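Pre-Sale Inspection: 2000 Orellana Cetilard Coupe
Checklist with inspector's comments
January 2018
Inspector: Macarena Iglesias, Jellemell Classic & Sports
Marks: OK / Watch / Fix before sale

Paperwork

Chassis number matches title: OK
Service book present: OK. Stamps stop in October of the year before last. Invoices cover the gap except for one oil change the seller says he did at home.
Spare key: Fix before sale. Only one key came with the car and the alarm remote has a cracked case.

Body and paint

Panel gaps: OK. Driver's door sits a hair low at the rear edge. Hinge pins are worn, normal for these.
Paint depth: Watch. Front left fender reads higher than the rest of the car. Color match is good and the inner fender is straight, so I would call it a respray after a scrape. Ask the seller.
Sills and jacking points: Watch. Surface rust at the right rear jacking point. Metal is solid behind it. Clean and coat.
Sunroof drains: Fix before sale. Left front drain is blocked. Carpet under the driver's mat is damp.
Windshield: OK. Small chip low on the passenger side, outside the wiper sweep.

Engine bay

Cold start: OK. Fired on the second turn, settled to an even idle. No smoke.
Oil leaks: Watch. Light weep at the valve cover gasket, no drips on the floor tray after a night inside.
Coolant: OK. Right color, no film at the cap.
Supercharger belt: Fix before sale. Cracks across the ribs on the inner face. Replace the tensioner at the same time, it has some noise in it.
Engine mounts: Watch. Right mount is sagging. You feel it in Drive with the brake held.
Battery: OK. Kesano unit, fitted last year.

Under the car

Exhaust: OK. Rear section is aftermarket. Hangers are good.
Brake lines: OK
Front discs: Fix before sale. Lip on both, and the pads are down to 2 mm on the inside. Do discs and pads together.
Rear discs: OK
Suspension bushings: Watch. Lower front bushings are split on the surface. Not loose yet.
Differential: OK. No leak. Fluid age unknown, so change it.
Tires: Watch. Plenty of tread but the rears are old stock and the sidewalls show fine cracks. I would not take them on a track day.

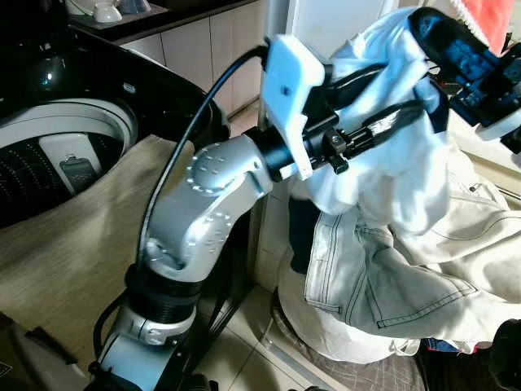
Robotic arm with gripper and cable.

Interior and electrics

Seat motors: Watch. Passenger seat does not move back past the halfway point. Could be the track, could be the switch.
Heater and A/C: OK. Cold air at all vents.
Instrument cluster: Watch. Two dead pixels in the trip display.
Warning lights: OK. All come on with the key and all go out.
Window regulators: OK

Road test, 13 miles

Shifts: OK when warm. Slight flare from second to third in the first mile. Recheck after a fluid and filter change.
Steering: OK. Wheel sits a touch left of center, needs an alignment after the bushings.
Brakes: Pulse through the pedal from highway speed, see front discs.
Noise: Light boom from the rear exhaust under load.

Key and remote case should come in under $200 together. Belt, discs and pads to be quoted by the shop. Car stays in bay until the drain is cleared and the carpet is dry.

Signed: M. Iglesias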